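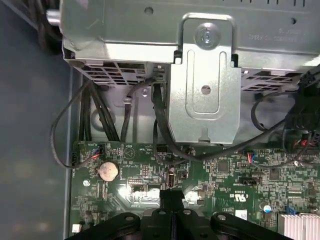
The Word Desk: Does "defrag" belong in the kitchen?

Samonte Language Circle Newsletter, August 2001

Home | Word Desk | Letters | Back Issues | Join

Three readers sent me the same clipping in July, a lifestyle column in which the writer says she spent a weekend "defragging" her pantry. All three wanted to know if this is now English. One of them was pleased about it. The other two were not, and one of those used capital letters.

My first answer is that I don't know, and I'm suspicious of anyone who says they do. A single columnist having fun with a verb is a single columnist having fun with a verb. People have been borrowing shop talk for as long as there have been shops. We let off steam, we get sidetracked, we lose our bearings, and very few of us have ever stood near a boiler. Those phrases stayed because thousands of people found them handy over many years. "Defrag" has had a few years among people who own computers, and most of them, I suspect, click the button and go make a sandwich.

What bothers me more is the claim that came stapled to one of the letters. It's a flyer from an outfit called Skukine, which sells a word list to offices, and it says that computer terms are "entering everyday speech at a rate never seen before." Never seen by whom? The flyer says its editors found 267 such words. I wrote and asked how they were found. The reply, when it came, said they were gathered from "a range of modern sources." I asked which ones. I'm still waiting.

So I borrowed the list from a friend who had paid for it and read the whole thing over two evenings. A good many entries are plain old words with a new coat of paint. "Mouse," "window," "menu," "drive," "port," "bus." I'll grant that "mouse" has picked up a new meaning, and so has "drive," which now gets used for a thing that sits inside a box and goes nowhere. But a new meaning for an old word isn't a new word, and a seller who counts both the same way is padding. By my reading only 23 entries are both new in form and used by people away from a keyboard. "Download" is one, as in "she downloaded her troubles on me," which I have heard at a bus stop and would be glad not to hear again. "Multitask" is another. "Interface" as a verb is on there too, though the dictionary on my desk is older than my car and has it already.

Shaimaa Lahlou, who teaches the evening usage class at Korkenham, thinks I'm being stingy. Her view is that new meanings are where most of the life in a language is, and that if "crash" now makes a person think of a frozen screen before a bent fender, that ought to be counted as news. I said fine, count it, but put it in its own column. She said I would complain about the column. She may be right about that.

She also asked her students to write down every computer term they heard used for something else during one week. She got back about 100 slips. When she took out repeats and the ones that were clearly jokes, there was a short stack left, and half of that stack was "I don't have the bandwidth," all from the same insurance office. That's one boss with a pet phrase and a staff who have learned to say it back. It may spread. It may also leave when the boss does.

As for the pantry, I would wait. If your aunt says it without grinning, write to me. If it turns up in a recipe, write to me faster. And please include where you saw it and when, which is more than Skukine could manage.

Next time: a reader in Dider swears that "anyways" is older than "anyway," and has sent photocopies.

Recent items
Whose "whom" is it?
Letters: the great "snuck" quarrel
Two spaces or one after a period
Place names we say wrong: Korkenham
What the word list sellers leave out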